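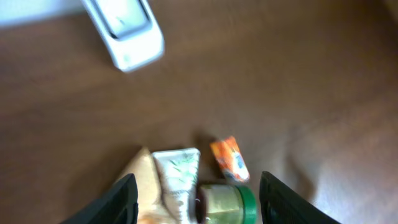

Opinion > Home Life > Small Spaces

In praise of the stuff on the table

I want to speak up for the wooden table with things on it. I mean the ordinary one, with a tube of something, a crumpled packet and a white plastic gadget lying at whatever angle it was put down. I love a table like that, and I'm a bit tired of being told it's a problem.

You'll know the advice I mean. Clear every surface before bed. One bowl, one candle, nothing else. I tried it for 3 months when I moved from Cletcombe to the flat in Iltport, and I did it properly too, with lidded boxes and a label on each. The table looked marvellous! I also ran out of hand cream without noticing, bought two more lots of the same cough sweets, and missed a whole course of eye drops that had been tidied so well I forgot I owned them.

Things you can see get used. That's most of my argument, really, and I'd be happy to stop there, but there's more to enjoy in it than that.

Take the squeeze tube. Is there a nicer bit of everyday packaging? A tube lying down with its crimped end towards you tells you which way round to pick it up before you've thought about it. It takes up hardly any room, it doesn't mind being dropped, and you can roll it up from the bottom when it's getting low and feel thrifty for a fortnight. I decant nothing out of tubes any more. I had a spell of putting everything into matching pump bottles (they cost me 40 pounds, which still stings) and I could never remember which was the moisturiser and which was the stuff for my elbows.

Then there's the crinkly packet, and I know this is where I lose some of you. A soft, creased, goldeny-beige packet on a brown table looks lovely to me. It catches the light on all its little folds, and it goes with wood in a way that a clear plastic tub never will. My aunt's house always had a packet of something on the go, folded over at the top, and you knew you could help yourself. A sealed tub in a cupboard has never once made me feel welcome.

The white plastic gadgets are harder to defend, I admit. We've all got them: rounded corners, shiny shell, a little panel let into the front. They don't match anything and they never lie straight. But on a warm reddish-brown top they look rather smart, much better than they do on a white worktop, where you can put one down at breakfast and still be hunting for it at 11. Dark wood is a wonderful background for small pale things. I wish kitchen fitters would say so when they're selling everybody those snowy counters.

Which brings me to the table itself. Mine came from Chevalier, the second-hand furniture place behind the station in Iltport, and it has a smooth finish and a grain you can follow with a finger while you're on the phone. I wipe it down in the evening and put most of the things straight back where they were. That takes me less time than the boxes did, and I like the wiping, moving a few bits along, finding the pen.

There are limits, of course there are. Post should not live there. Neither should anything with a use-by date of last February. I keep what's out in one close little group so there's still room for a plate and an elbow, and if the group starts to spread I put something away. Medicines go up high when my nephews visit, and anybody with a toddler or a chewing dog should ignore half of this and get a cupboard with a catch.

But if it's only you, or you and one other patient person, do give it a go. Put out what you'll reach for this week and leave the rest of the table bare. I've got the hand cream, the packet and the gadget by me as I write, and the cream is nearly finished, so I'll be off to Usska for another tube before they shut.

We use cookies to remember your settings and see which articles are read. Accept all | Manage choices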